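Drorkville Doorstep Pantry
Progress report to the Baranauskienė Fund
Sunday, August 16, 2020

Summer route and the Bestum extension

We have had a wonderful stretch since our last report and there is a lot to tell you. Deliveries are up, the second route is running, and the phone line finally has a menu that people can get through without hanging up!

Deliveries so far

We have taken 2998 bags to front doors since the grant began. The regular list now stands at 95 households, with Bestum making up the newest part of it. We had planned to open Bestum in September, once school was back, but requests from the apartments behind the rail yard kept coming in and it made no sense to sit on them. The route went live early, and it has filled up fast.

Most households get a bag every other week. Larger families get one every week, and anyone can skip a turn by leaving a message the night before. Skips used to be a headache (the message would be heard after the van had left), so the driver now checks the line from the road. Far fewer bags are coming back to us.

What goes in the bags

The food side is steady: rice, dried beans, oats, canned tomatoes, cooking oil, peanut butter, and whatever the growers' stand has left on market day. The zucchini has been heroic. We put a half-page recipe sheet in with it and people have been calling to ask for more of those, so we are working up sheets for cabbage and winter squash too.

The bigger change is on the household side. Your fund let us set aside money for things that food stamps don't cover, and we have loved being able to say yes to these requests. Soap, dish liquid, toothpaste, diapers in three sizes, sponges, trash bags. We started with a short list and it has grown to 18 items on the shelf.

Choosing is the part people like best. Each household gets a checklist and marks what it wants for the next bag. We were worried the forms would slow down packing, and for the first few rounds they did. Then we moved the shelves into the same order as the checklist, top to bottom, and now a packer can walk the row once and be finished. It is such a simple fix that we are a little embarrassed it took us until July.

The van and the stockroom

The van passed inspection after new brake pads and a tire. That used up most of the repair line, and we will ask you separately about moving a small amount over from printing, where we are under budget.

Fliltier, the tracking program we use for stock, is doing what we hoped. We can see what is running low before it runs out, and we have stopped buying duplicates of things hiding on the top shelf. The weak spot is returns. An item that comes back in a skipped bag has to be added by hand, and when the day is busy that gets forgotten. We are trying a clipboard by the back door. It is old-fashioned and so far it works better than the tablet did.

Shelf space is tight. Tall and tube-shaped packages have been the awkward ones, and they now stand upright at the back of each bag with the cans packed in front to hold them up. Bags ride better that way and we have had fewer tipped over in the van. 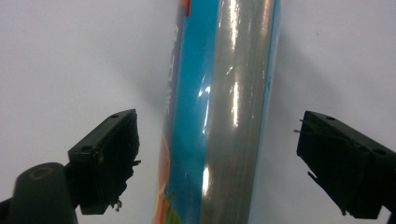

A mother of three on the Bestum route told us over the phone that the household items make more difference to her month than the food does, and that she would gladly take less rice if it meant she could count on soap and diapers every time. We heard versions of the same thing from several other homes, and it is shaping how we plan the fall orders.

Still to do

Two things are behind schedule. The evening delivery trial has not started; we have a willing driver but the insurance paperwork is still out. The Spanish checklist is finished and printed, but the Russian one is waiting on a second reading, and we don't want to send it out with mistakes in it.

We also need a better answer for hot days. Peanut butter and oil hold up fine, but the greens wilt on the last third of the route. We have borrowed coolers for the rest of this month and would like to buy our own before next summer. A price list is attached with the receipts.

If anyone from the fund would like to ride along, the Bestum route leaves at nine on delivery mornings and there is a spare seat. Please wear closed shoes, and be ready to talk about zucchini.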